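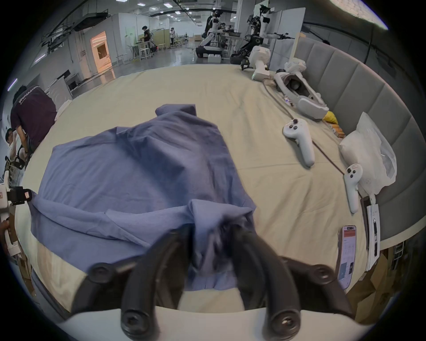

Is a late-season ski week in Stonitz worth booking, or is the snow gone by then?
The top half usually holds up, but the runs back to the village are often shut, so expect to ride the lift down.

Home | Forums | Winter Trips | Search | Log in

Stonitz or Brumen for a late week?
Posted by Dineo Magagula, January

We've narrowed it down to these two. The Stonitz brochure says "933 metres of guaranteed snow". Guaranteed by whom? And is that the height of the village or the drop? I've emailed twice and had the same brochure sent back both times.

pistebasher
It's the drop, top to bottom. We went two years running and loved it. Six of us, mixed abilities, no complaints. Book it!

coldfeet_carl
The drop on paper, maybe. When I was there the bottom third was brown grass and they'd roped it off by lunch on day one. Take that third off the brochure number and see how it looks.

pistebasher
One bad week doesn't make a bad resort.

coldfeet_carl
And two good ones don't make a guarantee. Did you read the small print? Ours paid out only if every lift was closed. They kept one drag lift turning by the car park, so that was that.

Dineo Magagula
That's what I was afraid of. What about Brumen?

Silby
Brumen is higher and duller. 15 lifts on the map, but I've never seen the far side open before 11am. Snow was fine. I'd still pick it over Stonitz that late, if you don't mind early nights.

pistebasher
Brumen has no village to speak of. You'd be paying more to look at a bus stop.

Silby
I went to ski — the bus stop didn't bother me.

mogulmum
Whichever you choose, don't buy the Cele transfer with the package. They wanted 100 euros each and the ordinary bus goes from the same stand outside arrivals.

coldfeet_carl
Does it still run late in the season? I wouldn't trust the old timetable.

mogulmum
It did for us. Check before you fly.

Dineo Magagula
Leaning towards Brumen, but I'm not paying a deposit until somebody there tells me in writing which lifts will be open.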